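Puvilstead Evening College
Cloth and Clothing: An Introduction
Handout 4: Knitted cotton, dark colours and the everyday T-shirt
Revised June 25, 2025

Welcome back, everyone. Last time we spent the whole evening on woven cloth, and I'm afraid I kept you rather late over the twills, so this week's notes are meant to be a gentler read. We're turning to knitted cotton, and in particular to the garment that most of you were wearing when you came in. Please bring an old T-shirt next week if you have one you don't mind cutting up (tea towels won't do, as they're nearly all woven, though I'm always touched when people bring them).

1. What makes a knit a knit

You'll remember that a woven cloth has two sets of threads, the warp and the weft, crossing at right angles. A knitted cloth can be made from a single yarn, drawn through itself in loops, row after row. The rows going across are called courses and the columns of loops going up are called wales. If you take the front of a plain T-shirt and look at it through a hand lens, you will see the wales as tiny columns of V shapes, one on top of another. Turn it over and the back is quite different, all little half-moons lying sideways. Do try it at home in good daylight, because it's lovely to see and our classroom lighting does it no favours.

The fabric used for most T-shirts is single jersey. It stretches well across the body and rather less up and down, and it curls at a cut edge, which you'll discover for yourselves when we get the scissors out. It curls towards the back at the sides and towards the front at the top and bottom. Students often think they have done something wrong when this happens. You haven't!

The stretch comes from the loops changing shape. Cotton itself has very little give, so a pure cotton jersey relies on its loops to spring back, and after a long day at the elbows or the neckline they may not quite manage it. That is why the neckband is usually knitted as a rib, with wales facing front and back by turns. Rib pulls itself together in a way that plain jersey can't.

2. Weight, and why we bother with it

Cloth weight is given in grams per square metre, often shortened to gsm. To weigh a sample properly you need a circular cutter and a decent set of scales, and we have both in the cupboard at the back of the Farnell Room. Cut your circle from a flat, unstretched part of the body, well away from the seams. If you pull the jersey while you are cutting it, your circle will shrink back afterwards and come out oval, and your figure will be too high.

Our own sample drawer holds 19 jerseys, from a very thin undershirt fabric to something closer to a sweatshirt. Please put them back in order. I say this with great affection, but last September it took me most of a Saturday to sort them.

3. Dark colours and printed lettering

Cotton is usually dyed with reactive dyes, which form a chemical bond with the fibre and hold on very well in the wash. Charcoal and black are still troublesome shades. They need a great deal of dye, and any that hasn't bonded must be rinsed out at the works. If the rinsing is hurried, the loose dye comes out in your washing machine instead, and everybody's socks turn grey.

There is a second thing that makes a dark shirt look tired, and it has very little to do with dye. Rubbing raises short fibres on the surface, and those fibres scatter the light, so the cloth looks paler even when almost all its colour is still there. You can test this by comparing the outside of a well-worn black T-shirt with the inside of the hem.

Lettering on a shirt is normally put on in one of three ways. With a water-based ink the colour sinks into the yarn and you can hardly feel it. With a plastisol ink the print sits on top as a thin flexible skin. With a transfer, a design is made separately and pressed on with heat. On dark cloth a water-based ink can look very quiet, as the ground colour shows through, and printers often lay down a pale underbase first to help it along. Placement matters as well — a line of lettering set vertically moves differently with the body from one that goes straight across the chest. The short-sleeved shirt in the photograph is a dark charcoal grey with faint bluish lettering running vertically along it, and I'd like you to think about how you might go about getting a similar colour on a similar ground.

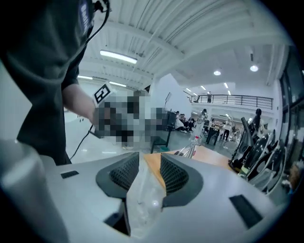

4. Washing and wear

We'll spend the second half of the session on care. My advice is very ordinary, and you've probably heard most of it from your grandmothers. Turn dark shirts inside out. Wash them cool with other dark things, and don't cram the drum. Dry them flat or over a rail in the shade, and give them a gentle tug lengthways while they're damp, as jersey tends to come up shorter and wider than it went in.

Shrinkage in cotton jersey is mostly the loops settling down. The fabric is held under tension during knitting and finishing, and the first few washes let it relax into the shape it would have liked all along. We'll measure this with the Borkov template, the clear plastic square with the holes at the corners. Mark your points with a laundry pen before washing and measure them again once the sample is fully dry.

For wear, we use the Stetsiuk rubbing tester on the side bench. Set it to 3,000 rubs for the ordinary jerseys and stop at every 600 to look for bobbles or broken loops. Make your notes each time, however dull they seem. Please don't leave it running through the tea break, as it does creep along the bench.

5. For next week

Read chapter 8 of the course book, and skip the part on warp knitting for now. Unpick a few rows from the cut edge of your old T-shirt, starting from the end that was knitted last (if one end won't unravel, try the other), and tape a length of the yarn into your notebook. Write a short paragraph beside it on how kinked it is, and whether the kinks come out when you wet it.

Anyone who missed the twill samples can collect a set from the blue tray by the door.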